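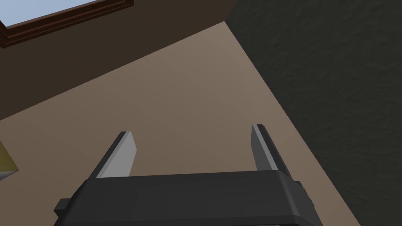
Two parts with a gap between them.

Home Topics Materials Weather Word List For Teachers

Why Bridges Have Gaps

Ride across a long bridge in a car and you may hear a thump at each end. The thump comes from the tires crossing a narrow slot in the road. The slot was put there when the bridge was built. It is called an expansion joint, and it gives the bridge room to change size.

Solids change size

Most solid things get slightly bigger when they warm up and slightly smaller when they cool down. Getting bigger is called expansion. Getting smaller is called contraction. Steel, concrete, glass, brick and plastic all do both.

Solids are made of very small particles called atoms. The atoms in a solid are held close to their neighbors, but they are never completely still. They shake in place. When the solid warms up, the atoms shake harder and, in most materials, sit slightly farther apart. The number of atoms stays the same. The spaces between them grow, and so the whole object grows.

The change is small. A steel ruler left in the sun gets longer, but by less than the width of a pencil line. To notice expansion with your eyes you need a long object, a big change in temperature, or both.

How much does a bridge grow?

Three things decide how much longer an object gets:

How long it is to begin with. A long beam grows more than a short beam.
How much the temperature changes. A big change has more effect than a small one.
What it is made of. Aluminum grows about twice as much as steel. Steel and concrete grow by nearly the same amount.

The road bridge at Sosarstead is made of steel and is 600 feet long. Between a cold winter morning and a mild summer one, the steel warms by 60 degrees Fahrenheit. Over that change the bridge gets almost three inches longer. On a hot afternoon, with the sun directly on the metal, it grows a little more.

Three inches does not sound like much beside 600 feet. The trouble is the force. If both ends of the bridge were fixed tightly in place, the steel would still try to grow, and it would push on the supports with a very large force. Something would bend or crack. In winter the steel would shrink and pull on the supports instead.

What is inside the joint

One end of the Sosarstead bridge is fixed to its support. The other end rests on parts called bearings, which let it move back and forth. The expansion joint is at the moving end. It is widest in cold weather, when the bridge is shortest, and narrowest in hot weather.

A plain open slot works for very small movements. For larger ones, engineers use a finger joint. Each side of the gap has a row of flat metal teeth, and the teeth of one side fit between the teeth of the other, like two combs pushed together. The teeth slide in and out as the bridge moves. A car tire is always resting on some of them, so the ride stays fairly smooth.

Rainwater falls through a finger joint, carrying sand and road salt with it. A trough under the joint catches the water and leads it away from the steel. The trough has to be cleaned. At Sosarstead this is done each September, before the winter salt arrives. A joint packed with grit cannot close properly.

Very long bridges have several joints. A crew painting the Halvorsen bridge can tell a cold day from a warm one by looking at how much of each tooth is showing.

Other places to find gaps

Sidewalks. The straight lines across a concrete sidewalk are joints. Some are shallow grooves that help the concrete crack in a straight line as it dries and shrinks. Others go all the way through and are filled with a soft strip. A piece of concrete 30 feet long grows by around an eighth of an inch when it warms by 60 degrees, and the soft strip is squeezed to make room.

Railroad tracks. Older tracks were made of short rails with a small gap between one rail and the next. The wheels made a clicking sound as they crossed. Many modern tracks use very long rails joined by welding. These rails are fastened down so firmly that they can hardly move, and the push and pull stays inside the steel. If the rail gets hotter than the builders planned for, it can bend sideways, so trains may be told to go slowly on very hot days. The old line from Davholm to Peron still has gaps and still clicks.

Power lines. Wires between poles hang in a curve. In hot weather the wires get longer and hang lower. If they were pulled straight in summer, they could snap in winter.

Long pipes. Some pipes that carry steam or hot water have a U-shaped bend in them. The bend flexes as the pipe grows — it does the same job as a gap, but nothing leaks out.

Try it

You need a glass jar with a metal lid that is hard to open. Ask an adult to help.

1. Hold the lid under warm tap water for 30 seconds. Do not use very hot water, and do not do this with a jar straight from the refrigerator.
2. Dry the lid and the jar.
3. Try to turn the lid again.

The metal lid warms quickly and expands more than the glass does. This makes the fit a little looser.

Words to know

Atom: a very small particle. All solids, liquids and gases are made of atoms.
Bearing: a part that holds up a bridge and may let it move.
Contraction: getting smaller.
Expansion: getting bigger.
Expansion joint: a gap built to give a structure room to change size.

Last updated February 23, 2023

This site uses cookies to remember your reading level and text size. Accept Decline Cookie settings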